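Portable generator for a small mining show stand – Rivisent or Arard?
3 min read
Last updated: January

kopje_dan
We've got our first stand at a regional mining show and the organizers only supply power to the big indoor halls. We're outside, on gravel, with a demo pump, two screens and a coffee machine (the coffee machine is not negotiable, my boss has spoken). I'm torn between the Rivisent open-frame and the Arard inverter set. Anyone run either one all day?

Sipho Botha
Oh, I love this question! I've done 46 shows with the Rivisent and would take it again tomorrow. It starts on the second pull, it sips fuel at half load, and you can fix nearly all of it with one wrench and a bit of patience. Ours has 2,000 hours on it and still has the original recoil rope. Do budget for a long cable though, so you can park it well behind the tent with the exhaust pointing away from everyone.

dustbowl_meg
Great machine, wrong job. Open-frame sets are LOUD, Sipho! We had one next to us last year and I lost my voice by lunch. For screens I'd want the inverter every time – cleaner power, and you can talk to a customer without shouting. The Arard costs more, yes, but renting one from Tralen for the show came to 200 dollars with a full tank.

Sipho Botha
Fair on the noise, I'll give you that one. But what happens when the pump kicks in? Small inverters hate a motor starting up. I've watched two of them trip on a pump half that size.

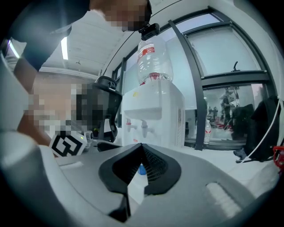
Gray housing, ribbed black pad, little green light on.

dustbowl_meg
Then you put the pump on a soft starter, or you run it by itself and leave the coffee machine off for a minute. Easy! Kopje, what does the pump's plate say for starting current?

kopje_dan
Just went and looked. It's a Beyene, and the plate only gives running watts. I'll call them in the morning.

pitviper77
Please do call before you rent anything. My Beyene pulled far more at startup than I'd planned for, and I ended up borrowing power from the drill bit people across the aisle. They were lovely about it, and we bought them lunch. I'd also ask the organizers about noise limits. Our last show had a rule for outdoor stands and it knocked out every open-frame set on the field.

Sipho Botha
Never run into a noise rule myself, but OK, check it. I'm still on team Rivisent!

kopje_dan
Got through to Beyene. Startup is well over what the smaller Arard can handle, so it's the bigger Arard or the Rivisent on a 200 foot cable. Organizers haven't answered about noise yet. Leaning toward the bigger Arard if Tralen has one free that week.

dustbowl_meg
Yes!! Ask them for the parallel kit too, they sometimes throw it in.

Contact the moderators | Copyright forum members | Back to top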